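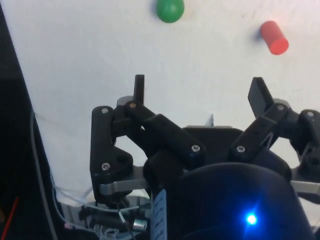
*The Lirineck kitchen desk*

## 3. Your first batch of soy milk

The Laryea makes one litre at a time. It will not make two, however nicely you ask.

1. Soak 286 g of beans overnight. They'll swell to an alarming size, so use a bowl you think is far too big.
2. Drain, rinse and tip them into the jug. Fill with cold water to the lower line. The upper line is for soup and has caused a good deal of mopping.
3. Lock the lid. You'll hear two clicks. One click is the lid being polite.
4. Press **Soy**, then **Start**. The cycle takes roughly 17 minutes and sounds like gravel for the first few.
5. When it beeps, leave the lid shut until the light goes out, then strain through the Vonar bag.

**Note:** The leftover pulp keeps in the fridge for a day or two. It goes well in burgers and poorly in anything you've described to guests as a cheesecake.

**Caution:** The jug stays very hot after the beep. Hold it by the handle only.

**Caution:** Never put the base in the dishwasher. Zultent will sell you another, and will be quite cheerful about it.

For flavourings, see page 14.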